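Last updated September 23, 2020

# Cleaning and looking after your white table - common questions

These are the questions we get most often about the white-topped tables we sell and hire out from the Cludwood shop. They cover the Flarkard range in both lengths. If you have a Golance folding table, most of this still applies, but see the last question first.

**What should I use for everyday cleaning?**

Warm water, a drop of washing-up liquid and a soft cloth. Wring the cloth out well, wipe along the length of the table and dry it with a clean tea towel.

**Can I use bleach?**

We would prefer you didn't. Thin bleach can turn the top yellow in patches, and the patches can't be put right.

**There are brown or rust-coloured marks on my table. What are they?**

It depends what has been on it. The usual causes are metal feet or tins left standing on a wet surface, tea and coffee, wood stain, shoe polish, and anything ridged that has been dragged across while dirty. Dragged marks tend to come out as a row of short streaks with specks round them.
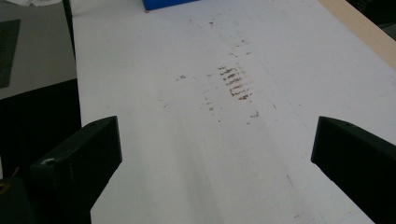
Try the gentle method before anything stronger. Lay a damp cloth over the marks for 12 minutes, then wipe. If some colour is left, mix 2 teaspoons of bicarbonate of soda with enough water to make a paste, put it on with a fingertip and rub lightly in small circles. Rinse and dry. You can do this twice in a day, but leave it alone after that and try again the next morning.

If the marks are rust, lemon juice on a cotton bud often shifts what the paste leaves behind. Rinse it off within a minute or two.

**Will a scouring pad hurt it?**

Yes. The green ones leave fine scratches that hold dirt, and the area looks grey afterwards. Melamine sponges are milder but will still change a matte finish if you keep going over the same spot.

**Can scratches be removed?**

Faint ones can be made less obvious with Pillai surface cream, which we keep behind the counter in 100 ml tubes. Deep ones can't be filled.

**Do I lose my deposit if a hired table comes back marked?**

Not for light scuffs or anything that wipes off. We charge for burns, cuts and stains that stay after cleaning - please tell us what caused them, as it saves us a lot of guessing.

**Is the Golance table different?**

The top has a thinner coating, so leave out the lemon juice and use the paste once only. Replacement tops will be back in stock in October.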